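The Drawer of Useful Bits
Life at Home | 2020-07-21

Every house I've ever lived in has had a drawer that wouldn't close. In the flat in Zulusville it was the one under the kettle, and in the place I've got now, out at Clarkmont, it's the third one down beside the stove, which you have to open with your hip and a wooden spoon. I know it's full of rubbish. I also know that if I throw any of it out I'll need it by the weekend.

So this winter, with nowhere much to go and the rain coming sideways, I decided to empty the lot. Not only the drawer either - the tub in the laundry, the biscuit tins in the shed, the ice cream container on top of the fridge that rattles when a truck goes by. Everything out, everything looked at, one thing at a time on a clear table.
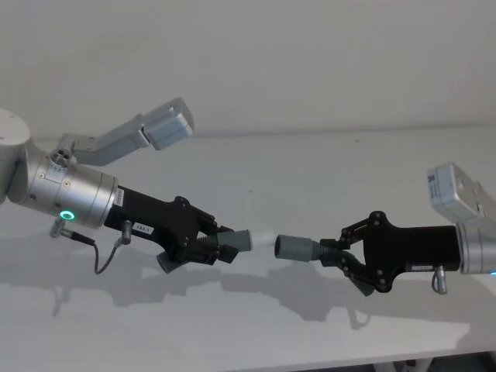
The clear table matters more than you'd think! I'd always sorted on the floor, on a rug, in a sort of nest, and all I ever managed was to move the pile from my left knee to my right. A colleague lent me an old book on household order, put out by a little press called Clulska, and the author is very firm on this point. Wipe the table down. Put nothing on it. Then put one thing on it and don't touch a second thing until you've decided about the first.

I thought this was fussy. I did it anyway, mostly out of spite, and got through 70 things before lunch (I kept a tally on the back of the gas bill, as the book tells you to). Washers, half a hinge, a cup hook painted the same green as my grandmother's back door. You look at a thing properly when it's the only thing there. In a tin, a cup hook is just part of the rattle.

The trouble starts with what I call the orphans. These are the bits that clearly belonged to something, and were made with some care by somebody who knew exactly what they were for, and you've no idea. Plugs with no sink. Feet off a chair you don't own. And tubing, my word, so much tubing.

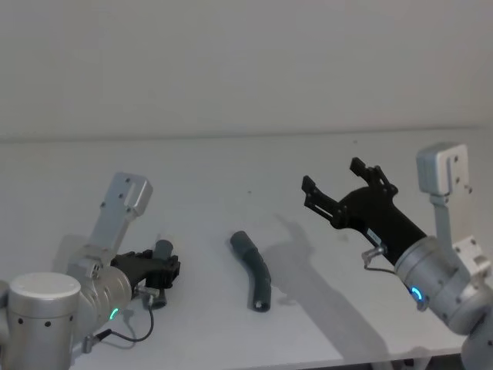
I have a weakness for a short length of hose. A curved one especially, because you can't just buy a curve when you want one, you have to send away for it and then it's the wrong curve. My dad kept his on a nail in the garage and would go through them like a man choosing a tie. He once got 7 more years out of a washing machine with a bend off something else entirely, and he mentioned it every Christmas.

The book says an orphan gets one question: could you name the thing it came from? If you can, it goes in an envelope with the name on it. If you can't, out it goes. I've softened that a bit. Mine get a shoebox, and the shoebox has a date on the lid, and whatever is still in there next April goes to the tip shop at Herrera, where I'll probably buy it back.

By the end of the second weekend the tally said 238, and the drawer closed. I opened and shut it a few times just for the noise of it. There were three things I couldn't let go of, orphans or not: a brass key, a marble and a bit of black rubber pipe that fits my thumb perfectly and nothing else in the house.

They're in the drawer now, at the front, with the scissors and the good tape. The ice cream container I haven't started. It's still on the fridge, and I've put a tea towel under it to stop the rattling.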